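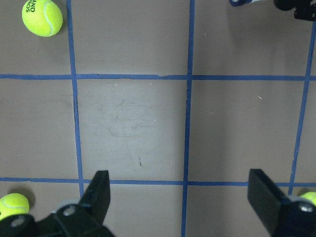
*Blue tape on a pale floor, print room.*

**Girnness Print Room: guillotine and trimmer check, June**

Pumstead bench guillotine

- [x] Blade guard closes fully. Squeals like a gate, but closes.
- [x] Clamp holds a stack of 90 sheets without creep.
- [ ] Back stop square to the blade. Out by 2 mm at the far end, which explains the wedge-shaped raffle tickets.
- [x] Blade lock key on its hook. A first.

Iyamu rotary trimmers (2)

- [x] Cutting heads run freely on the rail.
- [ ] Spare blades in the lidded tin. Found 14, all in a mug. Moved to the tin. Please drink from something else.
- [ ] Scoring blade labelled. Labelled "perforating". It scores.
- [x] Rubber feet present on both. The left-hand one still wanders on card.

Vesholm cutting mats

- [x] Flat, no curling.
- [ ] Grid readable. One mat has been scored into a sort of felt. Replace.

General

- [x] Plasters stocked.
- [ ] Offcuts bin emptied. Compressed by foot, judging by the print.
- [x] Lighting over the benches working.

Guillotine off limits for anything that needs to be straight until the back stop is reset. Mat on order from Vesholm.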